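Twelve minutes to end of shift when the arm stopped answering.

Rattana hit the stop on the pendant. Nothing. Hit it again, harder, like that ever helped. The screen still said RUNNING, green, cheerful. The arm hung over the floor with its fingers pinched shut and didnt move.

"It's stopped," said Jailson from the door.

"It's not stopped. It's waiting."

"For what?"

She didn't know. That was the trouble. A thing that was stopped you could walk up to. A thing that was waiting, no. Stukthorpe had taught them that, the year before she came. Raíssa Batista, two broken fingers and a wrist, a machine everybody swore was off.

"Stay behind the tape."

He stayed. Good kid, mostly.

She pulled up the log. Command sent, command sent, command sent. 400 of them, all stacked up in the queue, none acknowledged. And her stop sitting at the very bottom of the pile. Politely lined up like a customer at the bank.

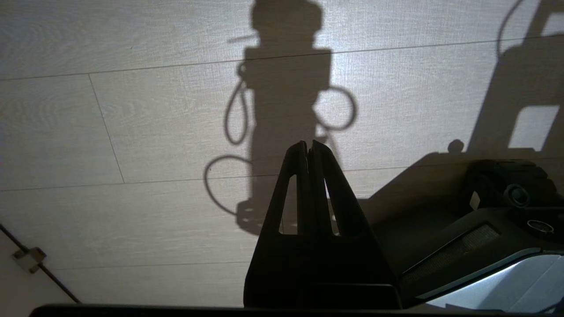

"So if it wakes up," Jailson said.

"It does all of them first. Then it stops."

"That's mental."

"That's the Tuesday update."

The stop was never meant to go through the queue. It had its own line, its own relay, Young-sook Yoon had wired it herself and labelled both ends in her tiny capitals. Rattana had watched her do it. But somebody from Castham had been in since, new pendant, new cable, sign here please. She had signed. She remembered the pen.

Main breaker then. Far wall. Past the arm.

She measured it by eye. Reach of the arm, colour of the tape, the bit of floor in between. Not enough floor. The other way round meant the loading dock and the outside door and her key card, which was in her jacket, which was on the chair. Past the arm.

"Jailson. Run round the dock. Your card work on that door?"

"Should do."

"Breaker's marked K. Kaewsai put a sticker on it. Pull it all the way down."

He ran. She heard his boots, then the dock door, then no boots.

She kept her thumb on the stop anyway. Stupid. Couldn't take it off.

The screen blinked. One command acknowledged.

The arm dropped a hand's width and swung left, quick, quicker than she'd ever let it go, and its shadow went with it over the boards. Then right. Two acknowledged. Three. She backed up till the bench was in her spine. Seven. Eleven. The fingers opened and shut on air, click, click, and she thought of Raíssa holding a coffe cup with her left hand at the Christmas do.

20.

Then the lights on the base went out and the brakes bit with a clunk she felt in her teeth.

Jailson's voice, muffled, through the wall. "Is that it? Did I get it?"

She took her thumb off the button. It had left a red ring in the skin.

"You got it," she yelled. "Leave it down. Don't let anyone touch it."

She found the tag and the padlock in the drawer. Wrote her name on the tag, then the time, then had to write the time again because the first one wasn't readable. Then she rang Young-sook at home.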